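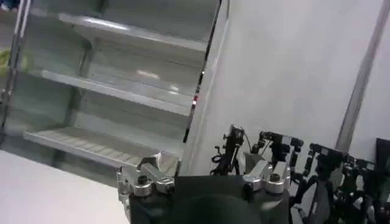

About Olliline

We teach robots to handle the shop floor, one example at a time. Olliline is a small company with a big open workshop, and most of what happens in it is people guiding robot hands through everyday retail jobs: picking up a carton, turning it label-forward, sliding it to the back of a shelf. Every go is recorded and becomes something our learning system, Skirar, can study.

Rasmus Luik started the company after years of building grippers that worked beautifully on the bench and badly everywhere else. He wanted to find out what would happen if the hand learnt from thousands of ordinary attempts, including the clumsy ones. We still keep the clumsy ones! A tin that tips over and gets caught again is one of the most useful things we can record, and our operators are rather proud of their saves.

How we work

A session lasts 4 hours with plenty of breaks, because guiding a jointed hand is tiring and tired people get sloppy. One person guides, another resets the shelves and writes the notes. We swap over whenever either asks. On a good day a pair brings in about 500 examples, and each one is watched back before it goes anywhere near training.

Our shelving task set, Guerreiro, now holds 1,485 checked sequences of the hardest kind – low shelves, tight gaps, awkward reaches from the side. It covers 139 different products, from yoghurt pots to bags of rice (the rice is a menace). Eso, the newer set, is all about putting things back where they belong, and we're having a lovely time with it.

Who we are

Engineers, former shop staff, a puppeteer and two people who used to repair watches. You don't need a technical background to be an operator here. Patience helps, and so does being curious about how your own fingers do things.

We take on new operators every September, and training is paid from the first morning. If you'd like to come and have a go at guiding a hand, write to us through the contact page and tell us which job in a shop you'd most like to teach.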